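**Talero Bowl Nesting Kit** — practice set for student robot clubs

The Talero kit is made for teams who already have an arm working and need a good task for it. Students teach the arm to take bowls one by one and put them back in a nested stack, from large to small. It sounds easy, but the rims are thin and the walls are round, so a small mistake in height is enough to miss the bowl.

The task was first written by Inna Zinchenko for the robot club in Barredo, where it is still the first exercise of the autumn term. Teams of 14 to 18 years use it most, and first-year university groups also.

Please choose a table with free space next to the stack. Two bowls standing side by side, with the larger one on the left, make a good starting position for the second lesson. Close bowls are harder than bowls far from each other — begin with a wider gap if your team is new.
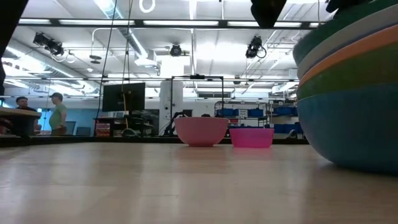 ## What you receive

- Plastic bowls in different sizes and colours
- Task book with 31 exercises, in English and Italian
- Score sheets for a club competition
- Teacher's notes by Sandro Leone

The arm, gripper and table are not included.

## Order details

Order number: Kesumach 423
Delivery: 8 working days
Price for schools and clubs: 51 euros

Spare bowls can be ordered one by one, please write the size and the colour. For questions about the exercises, write to Svitlana Moroz at the Brillum school desk. The new task book comes in January, and clubs who have the old one will receive it without payment.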